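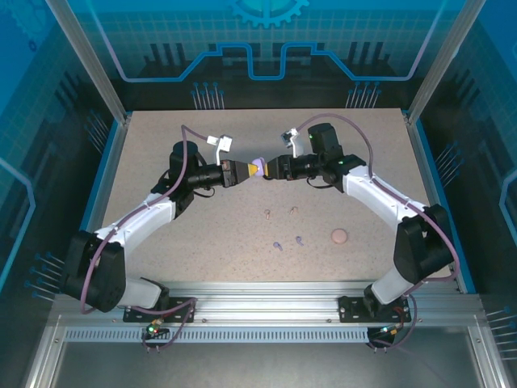

Hi all, I'm the left frozen shoulder from Vustlow, eight months in, and I wanted to answer the question about getting both hands to meet in front of you, because that was the one that nearly made me quit home exercises altogether. I could get my good arm there fine and the bad one just sort of hovered out by my hip. The position my therapist wants is a lot like the two white arms up top: each one comes in from its own side, bends at the joints, and they meet near the center of the table. Elbows do bend! I spent weeks trying to do it with straight arms like a sleepwalker and it hurt like crazy, and she about fell off her stool when I showed her.

4 min read | 169 views

Quoting the original so it's easy to follow:

> Hi everybody, new here. Diagnosed in November with adhesive capsulitis,
> right side, and I'm right handed of course. I got a sheet of exercises
> and that was pretty much it. The one I can't do is where you sit at the
> table and slide both hands forward and in until the fingers touch. I get
> maybe halfway and then my whole shoulder hikes up to my ear. Should I
> push through it? Also my doctor mentioned the shot and the other thing
> where they fill the joint with fluid, and I have no idea what either one
> would cost me. I have the Pavico plan through work. And does anybody
> sleep? I mean at all? Thanks for letting me dump all this on you.

Welcome! Sorry you're here, but it's a nice bunch.

Pushing through. I'm not a PT, so please ask yours, but what I was told is that a strong stretch is okay and a sharp pain isn't, and if I'm still sore a couple of hours later I overdid it. The hiking up to the ear thing is super common. My therapist had me do the slide in front of a mirror and stop the second the shoulder started climbing, even if I'd only gone a few inches. It felt silly. I put a dish towel under each hand so they'd glide, and I do it at the kitchen table after a hot shower when everything is a little looser. Mornings are a waste of time for me, my shoulder doesn't wake up until 10 or so.

Somebody asked last month about the Magsi pulley, the one that hangs over the door. I have it and I like it okay. The handles are kind of hard and the cord squeaks, but it lets the good arm do the lifting. Sit facing away from the door if you can manage it - I had mine backward for the first two weeks. If you don't want to buy one, a cane or a broom handle held in both hands gets you a lot of the same motion lying on your back.

The shot. I had one steroid injection, done with ultrasound, at the clinic in Zavulholm. It was not fun for about a minute and then it was fine. My pain dropped a lot that week, my range of motion didn't change much until I got back to stretching. If you have diabetes, bring it up before they do it, they told me it can push your sugar up for a few days. I haven't had the fluid procedure (hydrodilatation, if you want to search the archives, there's a long thread) so I'll leave that for the folks who have.

Money, ugh. I'm on Pavico too, but plans are all different so take this as one person's bill. My deductible is 3000 and I hadn't touched it when this started, so the first stretch was all me. The injection visit with the ultrasound came to 1622 before anything got adjusted. Call the number on the back of your card and ask for the estimate using the procedure code, and get the code from the doctor's office first or you'll be on hold twice like I was. Also ask how many PT visits you get per year! I burned through a bunch of mine early on when I was too sore to do anything useful, and I'd space them out if I had it to do over. Once a week and then every other week with real homework in between has worked better for me.

Sleep. Yes, eventually. What helped was a pillow hugged against my chest with the bad arm draped over it, and another one wedged behind my back so I couldn't roll onto that side. The recliner got me through the worst month. I also quit drinking coffee after lunch, which I resent to this day, but I do think it made a difference. If you're up at 3 a.m. there's usually somebody posting on here, ha.

Where I am now: I can fasten my bra in the back on a good day, I can reach the second shelf but not the third, and my hands meet in the middle with my elbows bent and nobody's shoulder up by their ear. Reaching for the seat belt is still a little production.

Oh, and bring that exercise sheet to your next visit and have them watch you do every single one. Half of mine I was doing wrong.

Write back and tell us what they say about the shot, and does anybody have a seat belt trick for the left side?

Left shoulder in Vustlow

3 replies | Share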